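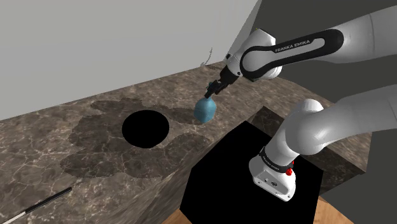

**SET-UP GUIDE / Simulated Cells**

## Setting up the counter cell in Drondar

Okay, so you've got Drondar installed and the sample kitchen opens without complaining. Next comes the part I always enjoy, getting the arm to take hold of a bottle without smacking the counter! I've built this cell more times than I can remember, and these are the steps I still follow.

1. Open **Cell > Base** and check that the Franka base is pinned to the floor, behind the counter. If it's pinned to the countertop, the reach numbers will be junk later on.
2. Set **Base lock** to on. (I forgot this once and spent an evening chasing an arm that slid a hair every time it stretched.)
3. Load the home pose, then press **Settle** and let it run for 100 steps before you touch anything else.
4. Open and close the gripper 2 times from the hand panel. Both fingers should move together. If one lags, reload the hand file.

> **Note:** Settle also drops the loose objects onto the counter. If something ends up on the floor, raise its spawn height a little and press Settle again.

### Teaching the approach

Now for the bottle. Pick it in the object list, choose **Grasp > Neck**, and bring the arm in from above with the slow jog. I keep the jog at 14 percent for this, which feels painfully slow until the first time it saves you.

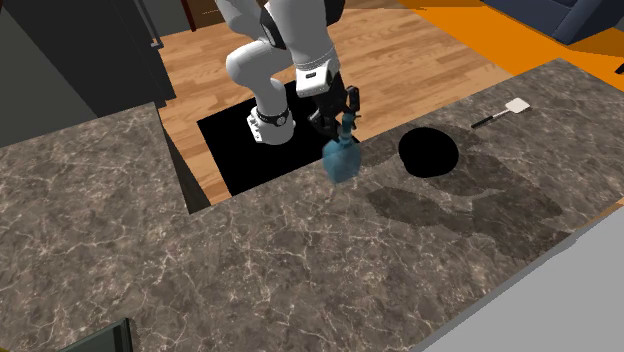

Keep the wrist well above the stone while you line up the fingers, and only then come down. I like to save a waypoint up high and another right at the neck, so if the grasp goes wrong I can back out the same way I came in.

5. Save the high waypoint as `above`.
6. Jog down to the neck and save it as `grip`.
7. Run `above` to `grip` and watch the contact readout. It should stay at zero until you close the fingers.

> **Caution:** Don't drag the bottle with the mouse while the fingers are closed. The solver hates it, and the bottle can shoot right across the kitchen. Open the gripper first, always.

### Checking the grip up close

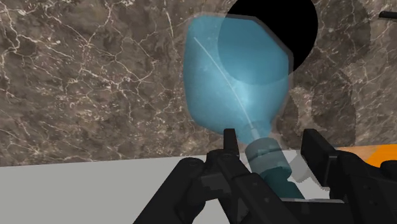 *Reading time: 2 minutes*

Switch to the hand view for this part, because the room view hides a lot. You want a finger pad on each side of the neck before you close. If there's more gap on one side, nudge the wrist over and save `grip` again.

8. Close the gripper slowly and stop when both pads report contact.
9. If you get error 671, the pads are overlapping the bottle's collision shape. Open up, back off to `above`, and rebuild the shape with **Object > Refit**.
10. Save the cell under a new name, so the original sample stays clean for next time.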